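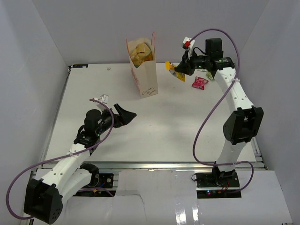
How to fill tall paper bags with small snack packets so they don't fall over or crush?

Renata Malinowski
Posted July 15, 2024 in Parties and Gifts

Hello everybody. I must prepare 23 snack bags for the end of our summer course in Bernside, and I would like to ask for some advice before I do all of them in the wrong way.

The bags are tall white paper bags, open at the top, the same kind as the one with something like "Cream Bear" written low on the front. They are nice to look at but quite narrow. For the inside I have small snack packets in different colors: yellow, red-pink, light green. They are the type with the zigzag edge at the end, and in each packet there is mostly air. I also have some larger things in gold and light brown packaging, and these take very much place.

I have made one bag as a test and I have three difficulties.

First, the top becomes full very quickly. I put in the big golden packaging, it opens itself like a pillow, and then the small packets only lie on top. When I lift the bag, one of them slides out. But I know that lower in the bag there is still empty space, I can feel it with my hand from outside.

Second, the bag is not stable. My test bag stood well on the kitchen table and then it fell when I put it on the seat of the car.

Third, I do not know if it is better to have the same colors in all bags or to mix. The participants are adults but I promise you they will compare.

I can't buy other bags, I have already 100 of them from Kubiak (the smallest quantity they sell, please do not laugh). I would also prefer not to close them with a staple. My sister says I should push everything down with force. I am afraid for the crackers.

Thank you in advance for every idea. The course ends on a Friday evening and I would like to fill the bags the evening before.

4 replies

Kauko Lehtinen

Put the heavy things on the bottom and the light things on the top. It is the same as in a grocery bag. If it falls in the car, put it on the floor of the car and not on the seat.

Kazimiera Kwiatkowski

Hello Renata, I have made this kind of bags for many years, for name days, for the choir, and one time for the wedding of my nephew, where we had bags on every chair. I will write how I do it, and you can take from it what is useful.

Before you put anything inside, open the bag fully. New paper bags are flat for a long time and they want to be flat again. Put your closed hand inside, down to the bottom, and press the bottom on the table until all four corners are sharp. Then run two fingers along each of the folds from the inside. With a narrow bag this helps more than everything else. When a bag leans to one side, very often the bottom is still a little folded under it.

After this I cut a piece of thick cardboard for the bottom. A cereal box is good enough. Make it a little smaller than the bottom, maybe the width of a match on each side, otherwise it will push the corners and the paper can tear. You can make one piece, try it, and use it as a pattern for the others.

Now the packets. The mistake, I think, is that the pillow packaging goes in first and lying flat. In a narrow bag it should stand. Hold the packet by the two short ends, turn it so it is upright, and let it go down along one wall. Then you have one channel on the side, and in this channel you put the small packets, also upright, one behind the other. You hold a small packet in the middle with two fingers, soft, and you let one corner go in first. If you put it with the whole width it stops on the top and stays there. The zigzag edge likes to catch on other packets, so I turn that end up when the packet has a softer end. If both ends are the same it does not matter.

Do not push with force! Your sister means well, but packets with air can open on the seam, and then you have crumbs in all the bag. When I want to have more space I lift the bag two or three centimeters and let it drop on the table, softly, two times. Everything goes down a little by itself. It is the way my mother did with flour in the jar.

Leave at the top an empty part as high as your four fingers. You need it for folding, and also the bag looks more elegant when the things are not coming out of it. If you want to show something nice, let only one packet look out, the brightest one. Your yellow ones would be good for this.

For closing I fold the edge one time, wide, and I put one small wooden clothespin in the middle. You can buy these in packs and people use them afterwards at home. A sticker is good also, but try it before on one bag. On some white papers the sticker comes off in the night.

About the colors: for adults I would make all the bags the same. One yellow, one red-pink, one green, and then the big thing. If you have not enough from one color, then make the difference bigger, so that it looks like a decision. A bag with all yellow next to a bag with all green is cheerful. A bag with only one packet missing is a little sad for the person who gets it.

And write the names on the bags when they are empty and flat. On a full bag the pen goes through the paper.

Renata Malinowski

Dear Kazimiera, thank you very much, this is more than I hoped for. I tried the cardboard this afternoon with a box from oatmeal and the bag stands much better. With the upright method I could put the golden packaging and four small ones, and there is still place for the fold. One question only: do you put all the bags in a row and go from bag to bag with the yellow ones, then with the red ones and so on, or do you finish one bag and then take the next one?

Kazimiera Kwiatkowski

I am happy it works! I go from bag to bag with one kind. I put the bags in two rows and I start always from the left. The big things first in all the bags, then one color, then the next color. I take from the table everything that I don't need at this moment, so that only the packets I am using are there. In this way, when I have one red packet left over I know immediately that one bag has no red, and I look for it. If you finish bag by bag you see the problem only at the end and you must open everything again.

If somebody is helping you, one person can hold the bag open and the other one puts in. It goes quicker, and the bag keeps its shape better when there is a hand on it.

Cornel Pană

I would like to add some things to the good answer above, and also I disagree in one point.

I worked two winters in the shop of my uncle, Arano, where before the holidays we packed gift bags for companies. The second winter it was 3,000 bags, in a back room with one heater. So I have some opinions about it.

Where I disagree is the clothespin. For a party at home it is pretty. But Renata writes that she goes by car, and in a car the clothespins catch on the neighboring bags, and when you lift one you lift two. For transport I fold the top two times, narrow, and I put a short piece of paper tape on the back side where it isn't seen. The clothespin you can add when you arrive, if you like it.

For the car you need boxes. Do not put bags on a seat and also not free on the floor, whatever Kauko says, sorry Kauko. Ask in a supermarket for the boxes in which wine bottles come, but without the dividers inside, or low banana boxes. Put the bags close, so they hold one another. If there is a hole left in the box, fill it with a kitchen towel. For 23 bags you will need perhaps three or four boxes, this depends on how wide your bags are, so please put some of them in a box before you believe me.

One thing about the crackers. If the crackers are in the big golden packaging, then let it be on the side of the bag and nothing hard next to it. We had one customer who wanted a little jar of jam together with crackers in a paper bag. I don't need to say how it looked after the delivery.

Also look at the date on every packet before you start. Mixed packets often come from different cartons and there is always one that is older. I check them all on the table, with the date up. It takes 10 minutes and you do not have to be ashamed afterwards.

And filling them the evening before is fine for closed packets. Only keep the bags away from the kitchen sink and from the window if it rains. A paper bag that took water on the bottom looks normal until you lift it.

Kauko Lehtinen

I have put bags on the floor of the car many times and they did not fall. But I drive slowly.

Renata Malinowski

Thank you to all three! I got banana boxes today from the Bitach store near the station, and I will use the tape for the road. For the rest of the 100 bags I have no plan, but in November there is the bazaar at our school, so probably I will be here again with another question.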